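Cable rules for humanoids near furniture
Posted in Safety and Good Practice

gero_bench
We're rewriting our house rules for standing humanoids at Fornuleo. The August version says no cable on the floor inside the robot's reach. I think that's right. Does anyone else write it down?

tallpine2303
We do it by length. Slack is fixed before power-on, and the person on the stop button checks it again every 20 minutes.

Drindano
I don't agree with a flat ban. Ours has a cable bundle up top and one thin line low down. If you hang the low one too, it pulls on the leg when the robot shifts its weight. Ours stays on the floor, and the rule says where it may go.

gero_bench
A foot can still land on it.

Drindano
So can yours, if a hanging cable drops. Ask for a marked lane and a person watching it. Also ask for clear floor on the side where a door opens – people forget that one.

m_huenchu
Huenchumán rule 4: no open drinks on any surface in reach. Capped bottles are fine. I'd go stricter, but I got outvoted.

Drindano
Fridge task, from our side:
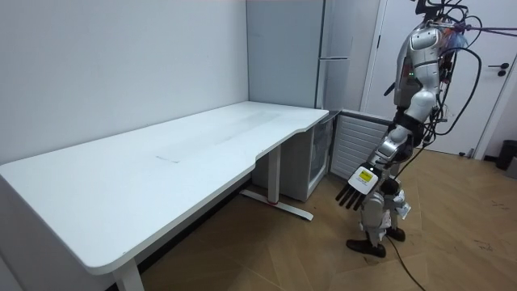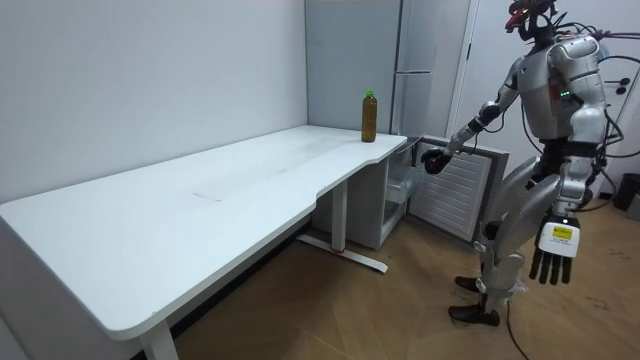
I'd still keep the lane rule over the ban. If you want numbers, measure from the heel at the widest stance and add a hand's width.

tallpine2303
Heel or toe? Our sheet says toe.

gero_bench
I'll put both versions in the draft and let the team pick. The bottle rule goes in as written.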